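What the second arm really cost

I said in April that I would write up the budget for the two-arm setup once the last invoice was in. It came on Friday, so I have no more excuses. This is the money side only. I'll do the software another time.

The starting point was a single arm that I bought second-hand from a dealer in Pimstead. It was fine for picking things up and putting them down. It was no good for washing up, which is the job I care about, as most dishes need one hand to hold and another to wipe. So the plan became two matching arms, two grippers, and a head camera to look down on both.

I gave myself a limit of 1000 pounds for everything apart from the arms themselves. That covered grippers, mounts, cables, power supplies, the camera and spares. I had the number before I had the list, and that was my first mistake. Once I wrote the list out properly it came to 14 lines, and I had only thought of nine of them when I set the limit. The missing five were all dull: a longer power lead, a second emergency stop, a fused strip, cable clips, and delivery. Delivery from Kelemen was charged per box, and they sent the grippers in separate boxes.

The final figure for those lines was 2387 pounds. Grippers were the biggest part of it. I had priced the basic Susska model, then found that its fingers opened too little to go over the rim of a deep bowl. The wider one is nearly twice the price. If you are planning something like this, measure your bowls and plates before you ask for quotes. I did it afterwards, with a ruler, at the sink.

Cables were the other surprise. The arms come with leads that suit a bench, where the controller sits right behind the base. At a kitchen counter the base has to stand further back and the gripper lead has to follow the arm all the way down with enough slack for the wrist to turn. I bought one set too short and one set that was right. The short set is in a drawer.

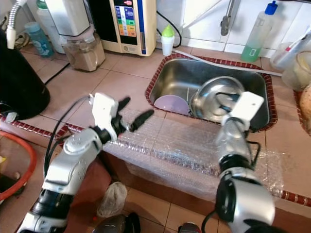

Should you buy both arms at the same time?

If you can afford it, buy them together. The dealer will usually do something on the price for a pair, you get the same firmware on both, and you only pay for one lot of delivery. I bought mine months apart and spent two evenings getting the older one up to date before they would run from the same controller.

There are a few things I would put in the budget from the start next time. Spare fingers, for one. Lornano sells them in packs and they are cheap, but ordering them singly when you need them soon adds up. Something to cover the counter and the units near the arms should have its own line too, even if it's a small one. And I would leave a proper amount for things not yet thought of – up to a fifth of the total seems fair to me now.

What I wouldn't spend on again is the service plan. I paid for a year of it with the second arm and have used it once, to ask a question that was answered in the manual.

Next on the list is a stand with lockable wheels. I have two quotes and they are a long way apart, so I am waiting for a third.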